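Ein Lob der langweiligen Greifer

Wer im März bei uns im Labor vorbeigekommen wäre, hätte drei Greifer auf dem Schreibtisch gefunden und einen ziemlich aufgekratzten Menschen davor. Ich hatte mir vorgenommen, endlich einmal ordentlich zu vergleichen: den Finger mit Formschluss von Plalliria, die weiche Silikonhand von Berkeck und den schlichten Parallelgreifer, den Lam seit Jahren fast unverändert verkauft. Gleiche Arme, gleiche Steuerung, gleiche Klötze. 3000 Griffversuche waren geplant, 2386 sind es geworden, dann riss bei der Silikonhand zum zweiten Mal eine Luftleitung, und ich hatte genug gesehen.

Mein Favorit ist der Lam. Das hätte ich vorher nicht geschrieben, ich war nämlich verliebt in die weiche Hand. Sie schmiegt sich an alles, sie sieht auf Messen großartig aus, und Besucher wollen ihr sofort die Finger reichen. Bei Obst würde ich sie jederzeit wieder nehmen! Aber sobald ein kleiner Würfel dicht neben einem anderen liegt, braucht sie Platz, den es nicht gibt. Sie schiebt den Nachbarn weg, der Nachbar kippt, und die Kamera muss von vorn anfangen zu suchen.

Der Parallelgreifer macht auf und zu. Mehr kann er nicht, und genau deshalb lässt sich mit ihm so wunderbar arbeiten. Wenn ein Griff danebengeht, weiß ich fast immer nach einem Blick ins Protokoll, warum: Winkel falsch, Höhe falsch, Öffnung zu eng. Bei der weichen Hand saß ich manchmal einen halben Nachmittag vor den Druckkurven und war danach genauso klug wie vorher. Der Plalliria liegt dazwischen, er greift kräftig und sauber, verlangt aber für jede neue Form einen neuen Satz Backen, und der Wechsel dauerte bei mir fast 17 Minuten.

Unterschätzt wird in der ganzen Diskussion die Kamera am Handgelenk. Ich habe lange nur mit einer festen Kamera über dem Tisch gearbeitet und mir eingeredet, das reiche. Es reicht, solange kein Arm im Weg ist. Mit zwei Armen ist ständig einer im Weg. 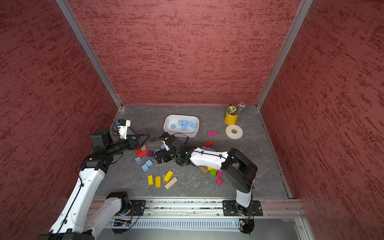
Seit die Kamera mit dem Greifer mitfährt, ist das Suchen in engen Haufen viel entspannter geworden. Der Blick kommt von dort, wo gleich zugepackt wird, und kleine Fehler in der Kalibrierung fallen auf den letzten Zentimetern kaum noch ins Gewicht. Man zahlt dafür mit Kabeln. Ich habe mehr Zeit mit Kabelbindern verbracht, als mir lieb ist, und würde jedem raten, die Leitungen vor dem ersten Testlauf einmal durch den gesamten Bewegungsraum zu führen – von Hand, langsam, mit ausgeschalteten Motoren.

Bei der Steuerung bin ich weniger entschieden. Der Vanley läuft stabil, seine Oberfläche ist eine Zumutung, und trotzdem möchte ich ihn behalten, weil er beide Arme in einem Takt hält. Als Nächstes kommen schmalere Finger an den Lam, die liegen schon gedruckt in der Schublade. Ich freue mich darauf wie ein Kind.

2 Kommentare · 17 Mal geteilt

Diese Website verwendet Cookies. Mit der weiteren Nutzung stimmen Sie dem zu. Einstellungen

Kontakt · Impressum · © Dezember 2019 · Nach oben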